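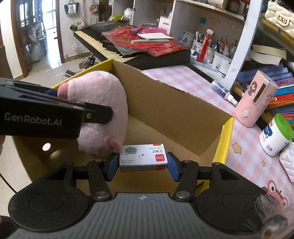

Comparing soft finger pads on hand-held grippers, what should stay fixed?

Shinji Nishimura

I'm comparing three sets of finger pads for hand-held grippers and can't get numbers I trust. The sets are Evley soft, Evley firm and Holroyd molded. I have 13 household objects and I do 40 grasps per object with each set, recording from the camera on the gripper. Small rigid things should be the easy part, and a box of staples like the one between the blue fingers does give me a clean view of both contact edges. But on a box that small, a slight change in where the fingers land changes the result more than changing the pads does. The plush pig is the opposite. Every set can pick it up, so it tells me almost nothing.

So far I have 1281 usable clips, counting some extra objects I tried early on and dropped. Logging goes through a Satier controller at its default rate. The gripper is squeezed by hand, so I don't have a commanded force, only the opening width.

What I want to know:

Do I need to fix the starting pose of each object, or is it better to let it vary?

Should soft objects be scored at all if every pad passes?

Is opening width good enough to stand in for force?

I work at a desk with other stuff on it and would like to keep it that way, because that is where the pads will be used.

Kelly Naylor

I did a similar comparison last October with two pad types and an arm, then again with hand-held units. Some of this will carry over.

Vary the pose, but write the poses down first. Make a list of five or so for each object (flat, on its side, turned 45 degrees, and so on) and go through the same list with every pad set. If you place things freely you will start placing them the way the current pads like, and you won't notice you are doing it. Mark the spots with tape if you can.

Don't do all of one pad set and then all of the next. Your hand gets better at the objects over a session. I ran one set in the morning and the other after lunch, and the second one looked much better until I swapped the order on Tuesday and the other one looked better. Do a short block with each and rotate.
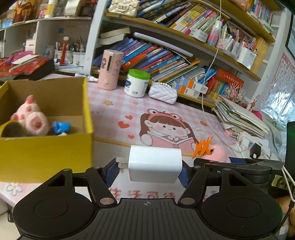 Glossy plastic deserves its own group. Cardboard has some grip of its own, so weak pads get away with more on it. With smooth rounded plastic the differences between pads show up sooner, and I'd put more of your grasps there. Wipe the pads between blocks too. Lint from plush ends up on them, and then your next hard object is being tested with dirty pads.

For the soft toy, change what you score. Pass or fail on the lift is no use, so try how far it rotates in the fingers when you tilt your wrist. You can read that off the camera view if you pick a feature on the toy, like a foot, and compare its angle at the start and end.

Width is not force. On a rigid object the width stops changing as soon as you touch it, apart from whatever the pad gives, and you can keep squeezing with nothing in the log. With the soft pads you may see a little travel, with the firm ones hardly any. If you can't add a sensor, at least keep one person on the trigger for all three sets.

Alex

Check the logging rate. The default on my Satier was too slow to catch short slips and I only found them by watching the video. Might be a different version from yours.

I wouldn't bother clearing the desk either. Keep the lamp in the same place though.

Shinji Nishimura

Thanks both. I'll rotate the sets in short blocks and redo the smooth plastic items first. Kelly, did you swap the pads on one gripper or keep a separate gripper for each set? Swapping takes me a few minutes and I'd like to avoid it.

Kelly Naylor

One gripper, swapped each time. I had two units at first and the hinges didn't feel the same, so I stopped using the second one.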